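# Chapter 9: Positioning the Patient for Lumbar Puncture

*Zanele Baloyi and Ji-hoon Na*

By the end of this chapter you should be able to:

- describe the bony landmarks of the lower back and find them by touch
- place an adult patient in the side-lying and in the sitting position
- recognise when the position is lost during the procedure, and correct it
- explain to the patient what will happen, in words they can follow

## 9.1 A difficult morning on the ward

Mrs Jadoon was 71 years old and had been admitted to the medical ward at Villel with headache and confusion. The trainee doctor tried the lumbar puncture two times and met bone both times. A senior colleague was called. She did not take the needle. First she walked around the bed, put one more pillow between the patient's knees, and asked the nurse to bring the upper shoulder forward a little - it had been falling backwards from the start. Then she gave the needle back to the trainee. The third attempt reached the fluid.

We begin with this case for the reason that many textbooks give the position one short paragraph and the needle ten pages. In our teaching we have seen that the opposite order is more useful for a beginner. When the spine is straight and well flexed, the spaces between the spinous processes open towards the back, and the path of the needle becomes simple to imagine. When the spine is twisted, even a small amount, the midline that you feel on the skin is no longer above the midline of the canal.

## 9.2 What the earlier chapters have given you

Chapter 7 described the vertebrae and the ligaments one by one. You should still remember the order of the layers which the needle passes: skin, fat, supraspinous ligament, interspinous ligament, ligamentum flavum, epidural space, dura and arachnoid. If you are not sure of this order, please go back and draw it once from memory before you continue.

Chapter 8 dealt with indications and with the reasons to wait, such as raised intracranial pressure, disturbed clotting or infection of the skin at the site. We will not repeat them. In the present chapter we assume that the decision is already taken and that consent has been given.
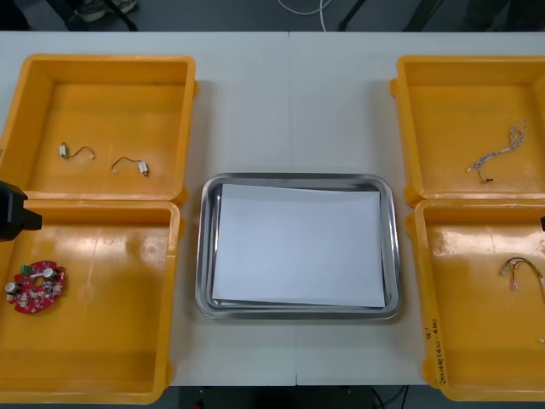
One more thing must be carried over. In adults the spinal cord usually ends near the level of the first or second lumbar vertebra, and for this reason we choose a space below it, most often L3/L4 or L4/L5. The line between the highest points of the two iliac crests is used to find this level. It crosses the spine at the L4 vertebra or at the space L4/L5, but it is a guide and has its errors. In patients with much soft tissue over the hips, the fingers tend to place the line too high.

## 9.3 Two positions, two kinds of problem

The **side-lying position** is comfortable for a weak patient, and it is the position in which opening pressure is normally measured. Its typical problem is rotation. The upper hip and the upper shoulder roll forwards or backwards, and the back is no longer vertical to the bed. A soft mattress adds a second problem, as the waist sinks and the spine bends sideways.

The **sitting position** makes the midline easier to see, above all in larger patients. Its typical problem is fatigue. The patient starts well, with the chin down and the lower back pushed out, and slowly becomes straight again while you prepare the skin. Fainting is also more common, so an assistant must stand in front for the whole time.

> **Key term: flexion of the lumbar spine.** Bending forwards so that the normal inward curve of the lower back becomes flat or turns outwards. Bending the neck strongly adds discomfort and brings little change in the lower back.

## 9.4 Before you read on

Lie on your side on a firm surface and ask a fellow student to find your iliac crests and mark the line with a washable pen. Then stand up, sit on a stool, lean forwards over a pillow, and let the student mark it again. Compare the two marks and write down the distance between them. Keep the note, as you will need it in section 9.6.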